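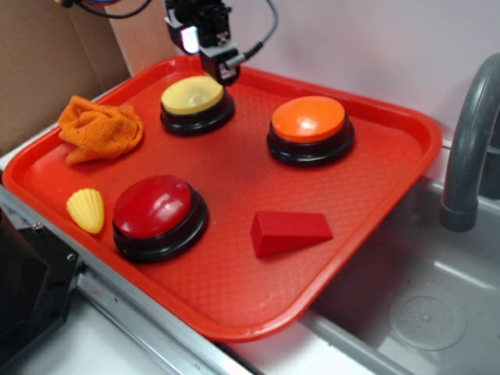
Ticket: Buzzers slide and stick on the red tray

Status: Closed
Opened by: Hilkka Karppinen
Area: Kitchen corner, quiz and sorting game set

Original message

Hello, and thank you in advance for reading all of this, because I do go on. We have been using the big round buzzers on the red plastic tray next to the sink, and on the whole everybody loves them. The yellow and the orange ones behave beautifully. The red one, though, has started to stay down after it is pushed. You press it, you get the sound, and then it sits there sulking until somebody gives it a little wiggle from the side. It happened 4 times in one round yesterday, and by then the Skultow team wanted their points back.

The other trouble is that the tray creeps toward the sink when people get excited. One corner already hangs over the basin, and I would hate for a buzzer to go swimming.

I have tried a new set of batteries in the red one. No change. I also wiped the top with the orange cloth, which made it shinier and nothing else.

Warmly,
Hilkka

First reply, game shelf helpdesk

Hi Hilkka, please do go on, it saves us asking! A cap that stays down is nearly always something sticky between the cap and the black base, so let's start there. The batteries can come out again for this part.

1. Turn the buzzer upside down over a towel and tap the base a few times with your palm.
2. Run a dry, soft toothbrush all the way along the gap under the cap.
3. Dampen a cotton swab with plain water, squeeze it nearly dry, and go along the gap again. No dish soap, please. It leaves a film.
4. Leave the buzzer upside down for 15 minutes, put the batteries back, and press it a good many times in different spots, near the rim as well as in the middle.

For the tray, could you tell us whether it has feet or a flat bottom? And do the wedge and the little corn need to be on there during the buzzer rounds, or do they belong to the sorting game?

Hilkka, same afternoon

Flat bottom, no feet at all. The wedge and the corn are for sorting, yes, but we play the two games back to back and it is so handy to have everything in one place. I would rather keep them on if it's all the same to you.

Now, the buzzer. The tapping brought out some crumbs, and the swab came away brown and smelling of apple juice — so there we are. I did 43 presses (my tea was brewing, I had the time) and it stuck only once, when I pushed right at the rim.

Second reply, game shelf helpdesk

Apple juice will do it! Once more with the swab, please, and pay special attention to the side where it stuck.

Keep the wedge and the corn where you like them. Pull the whole tray away from the sink until all of it rests on the work surface, and lay a piece of rubber shelf liner underneath, cut a little smaller than the tray. The orange cloth is better hung up somewhere during play, as a bunched cloth near the buttons tends to get caught under a base.

Hilkka, next morning

Second cleaning done and the red buzzer pops up every time, rim included. The liner is in and the tray stays put, even with 5 people leaning on the counter. Drinks now live on the windowsill. You may close this one, with my thanks.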